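Inicio > Casa > Textil y planchado > Reseñas > Vaporizador vertical Plernholm

Vaporizador vertical Plernholm: cinco meses de uso, lo bueno y lo que me tiene harta

Escribo rápido que tengo el depósito calentando. Me habéis preguntado varias veces por el vaporizador de pie y voy a soltarlo todo de golpe, sin orden.

Lo compré en noviembre, 82 euros, en Alaoui, la tienda de menaje donde caigo siempre. Venía de una plancha de toda la vida que goteaba óxido y de un vaporizador de mano que duraba lo que dura una camisa. Plancho mucho. Cortinas, manteles, fundas de sofá, telas grandes que no caben en ninguna tabla. Para eso lo quería, no para blusas.

Montaje. Fácil. Base, tubo telescópico, percha, manguera. El tubo se aprieta con dos pestañas y una de ellas vino dura, hubo que darle con la palma de la mano. Las instrucciones son un desplegable con dibujos diminutos y un español traducido a saber cómo ("no oriente el vaho a mascota"). Me entendí. El paño protector y el cepillo vienen en una bolsita aparte, no la tiréis con el cartón como casi hago yo.

Calentamiento: 49 segundos cronometrados desde frío. Muy bien. El de mano tardaba más y encima escupía.
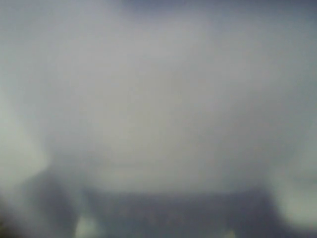
Y el vapor, pues potente. Sale continuo desde el primer momento, sin tener que apretar ningún gatillo, y eso con telas de tres metros se agradece una barbaridad porque la muñeca no sufre. Tiene tres niveles. El bajo no sirve para nada, lo digo así. El medio para poliéster y mezclas. El alto para algodón y lino, y yo vivo en el alto.

El algodón fino sale bien. No perfecto. Si buscáis la raya marcada de una plancha con peso, olvidaos, el vapor relaja la fibra y ya, no la aplasta. Los pliegues de haber estado doblado meses en un armario se quedan a medias a la primera pasada. Hay que mojar con pulverizador, esperar un poco, volver. Con el lino más todavía. Las sábanas bajeras ni lo intentéis, el elástico recoge la tela y es una pelea.

Cortinas: aquí sí. Colgadas en su barra, de arriba abajo, tirando del bajo con la otra mano. Las del salón en un rato y sin descolgarlas. Solo por esto ya lo volvería a comprar. Ojo con las que llevan forro, el vapor se queda entre las dos capas y hay que abrir la ventana y dejarlas en paz hasta que sequen del todo.

Manteles: regular. La percha que trae es estrecha, de camisa, y un mantel grande se escurre. Acabé comprando un par de pinzas de pantalón y mejor. Si lo haces sobre la mesa con el cabezal tumbado, el vaporizador gotea. Poco, pero gotea. El manual dice que no se use en horizontal, culpa mía.

Depósito. Dos litros según la caja. A tope de vapor no me ha pedido agua en toda una tanda de cortinas, así que por ahí contenta. Se saca por arriba con un asa y se llena en el grifo, aunque la boca es pequeña y siempre cae agua fuera. Uso agua destilada mezclada con la del grifo, mitad y mitad. Aquí en Undville el agua es piedra pura. El que lo use solo con agua del grifo en una zona así que se prepare.

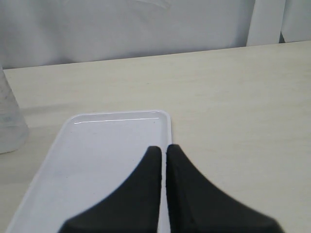 La cal, entonces. El Plernholm tiene un tapón abajo para vaciar la caldera y hay que hacerlo de verdad, no "cuando me acuerde". Cada 15 usos, dice el folleto. Yo lo hice bastante más tarde la primera vez y salieron escamas blancas del tamaño de una lenteja. Desde entonces lo hago cuando toca y sale casi limpio. Se vacía en frío siempre, en el fregadero o en el patio, nunca en el lavabo bueno. Vinagre no, lo pone en rojo. Ácido cítrico sí, media hora y aclarar dos veces.

Ruido: un borboteo, como una cafetera grande. Se puede oír la radio. Al apagar hace unos clacs que asustan al principio, es la caldera enfriandose.

Lo que me tiene harta. La manguera. Es corta — para las cortinas altas tienes que estirar el brazo y la base se viene detrás, rodando, hasta que un día se te viene encima. Con 16 centímetros más de tubo sería otra cosa. Además si la manguera hace una U, el agua condensada se queda ahí y empieza a gorgotear y luego escupe gotas calientes. Truco: levantar el cabezal por encima de la cabeza unos segundos, el agua vuelve a la base, y sigues.

Segunda queja, el cable. Se recoge a mano, con una tira de velcro que ya no pega. Por ese precio...

Tercera, las ruedas. Dos ruedas de plástico duro que en baldosa bien y en alfombra fatal.

Comparado con el Ivasitz, que tuve prestado un par de semanas: el Ivasitz tiene mejor percha, más ancha y giratoria, y manguera más larga. Pero menos vapor y el depósito se acaba enseguida. Para ropa de diario me quedaría con el Ivasitz. Para tela grande, Plernholm sin pensarlo mucho. El Ivasitz era tambien bastante más caro cuando miré, no sé ahora.

¿Tela blanca? Me lo pregunta mucha gente, por las manchas. Con la caldera limpia no me ha manchado nada. Con la caldera sucia, una vez, una gota amarillenta en una funda de cojín. Salió con jabón. Antes de acercarlo a algo blanco suelto vapor al aire un momento, hacia el fregadero, y luego ya.

Terciopelo bien, por el revés. Seda no he probado ni pienso.

Repuestos: pedí una junta del tapón a Alaoui y tardó bastante, pero llegó, y era la correcta. El cabezal suelto no lo venden, o no lo tenían cuando llamé.

Nota: un 7. Sería un 8 con otra manguera. Si plancháis cuatro camisas a la semana no os hace falta este trasto, ocupa un rincón entero y no se pliega tanto como dicen las fotos de la caja. Si tenéis ventanales o cosas de tela que no caben en la tabla, sí.

Me queda probarlo con el edredón de invierno, ya añadiré algo por aquí cuando lo saque del altillo.

Contacto | Aviso legal | © Reseñas de Casa, Undville. Todos los derechos reservados | Volver arriba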